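From: Periklis Balaskas
To: cell-users
Date: 22/09/2018
Subject: Re: Kakance two-arm bench kit, grippers and cable routing

Su-bin Ban wrote:

> We have a quote from Wurnham for the Kakance bench kit (two arms, two
> grippers, one controller) and the trial period ends in November. Before
> I sign anything: does the gripper cable survive repeated wrist turns,
> and can both arms share a small table without the planner refusing
> every second move? The brochure gives 600 mm of shared reach but does
> not say where it is measured from. We would mostly be picking thin
> parts out of a rack and laying them in a tray.
>
> Su-bin

Su-bin,

We have had the same kit on trial for 14 days, so take this as early results.

Shared reach. The 600 mm is measured between the flange centres with both wrists level. Once the fingers are fitted and tilted down to the table you get less. Put the rack in the middle and keep the tray hard up against it. Ours was further off at first and the planner complained a good deal.

Cable. No failures so far. The loop at the wrist needs to be generous, and the clip supplied by Wurnham holds it too tight. We leave ours off. Endang ran 184 cycles with a full wrist turn in each and found no marks on the sheath. She did have one connector work loose – it was not pushed fully home when the gripper was changed.

Thin parts. The standard fingers will take a thin rod cleanly if they come in square to the row. At an angle they tend to touch the next rod along. Brinkmann sell a narrower set which should fit the same mount, but I have not had them on the bench. Costel prefers the Ilis pads and may want to comment.

Table surface. We use black cloth, which cuts glare for the vision side. It does wrinkle, and the height probe will read a fold as a part. Pull it flat before you calibrate.

Our layout, for comparison with yours: 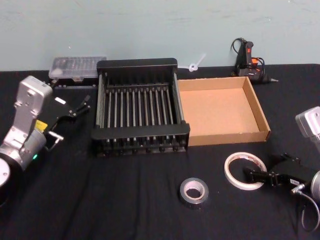
Rod rack between the two grippers, tray to the right of it, tape and glue gun on the bench.

The rack holds 14 rods, which suits the pick routine as shipped. If yours is longer, the pitch and count are set in the job file and need a restart of the controller to take effect.

Two things I would get in writing from Wurnham: the price of a spare gripper cable, and whether the planner licence covers both arms after the trial. Seo-ah asked them the second question and is still waiting for an answer.

I can send the job file if it is any use.

Periklis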